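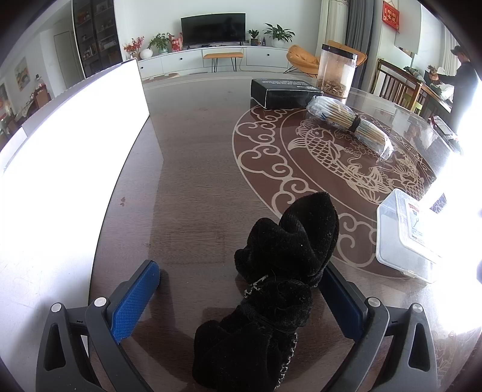 PLANNING NOTES / EQUIPMENT

Pirum: small-object handling set, equipment and budget readme

What this covers

Pirum is a collection of short recordings of household objects being picked up and put down with hand-held grippers. These notes are for groups planning to add to it, or to build a similar set, who need to know what to buy first. The recordings have their own file, called CONTENTS.

Objects are ordinary tabletop things: a velvet hair accessory with a chain, a bagged bundle of cotton swabs, a clear jar with a black lid, a flat black box. Soft and clear items take more attempts than boxes do, so plan hours by object type.

What to buy

Hand-held grippers: 8 for the full set, two of them spares. We use the Villis pattern, with paired arms and textured blue pads.
Pads: order more than you think you need. Velvet and other plush fabrics shed lint, and a pad should be wiped between objects and swapped once the grid wears smooth.
Joint pins: one spare bag per gripper. Ertürk supplies them, and delivery is slow in April.
Storage: allow two drives per site, one kept elsewhere.
Lighting: a diffuser or a plain blind. Glossy tables and bright windows wash out part of the view. Clurusier, our second site, bought blinds late and had to repeat 13 sessions.

Budget lines

Pads and pins: 400 per site
Drives and cables: 1,000 per site
Objects: no fixed line, most are borrowed from the home

Figures are in pounds and leave out the grippers, which were bought centrally. Postage between sites is missing too — it came to more than we had allowed, and we would give it its own line next time.

Order of purchase

Buy one gripper and one drive and record for a morning in a real home before ordering the rest. Check that files copy across cleanly and that the pads suit your objects. Then place the pad order, then the remaining grippers.

Known gaps

No costs are given for a fixed arm. Insurance differs by site and is left to each group.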